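### 3.2 Workspace and Lid Task

The manipulation cell was assembled in a shared workshop in June from parts already on hand. The arm carries a five-fingered hand and works over a white table on two metal legs. Control runs on the Rendbridge stack, with Ung handling trajectory logging. The test object is a small lidded bin placed left of the table's center, with the black tab on its lid facing the near edge (Figure 1). 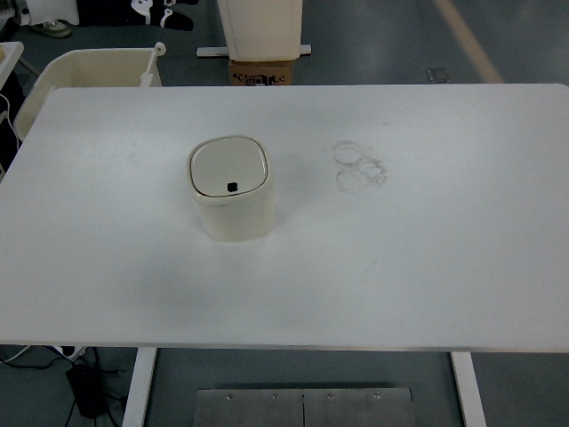
**Figure 1.** Tabletop with the lidded bin. Ring stains on the surface were left in place.

The rings produced false contours in the first segmentation pass. A fixed mask over that area was added to the Starico configuration and kept for all later runs. We logged 2,716 episodes by teleoperation and a further 258 with the wrist offset corrected. Episodes shorter than 5 seconds were discarded before training.

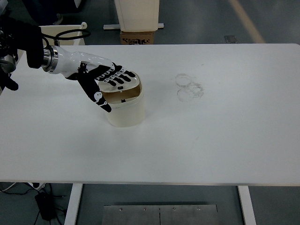 Contact is planned with the four fingers over the lid and the thumb held apart at the front of the rim. The lid can tilt under light load, so fingertip force is limited in software, and the limit is reset after each homing cycle. Thumb position was the most sensitive parameter. Small errors along the rim moved the bin sideways on the matte surface, and the Salteck calibration routine was therefore repeated at the start of every session.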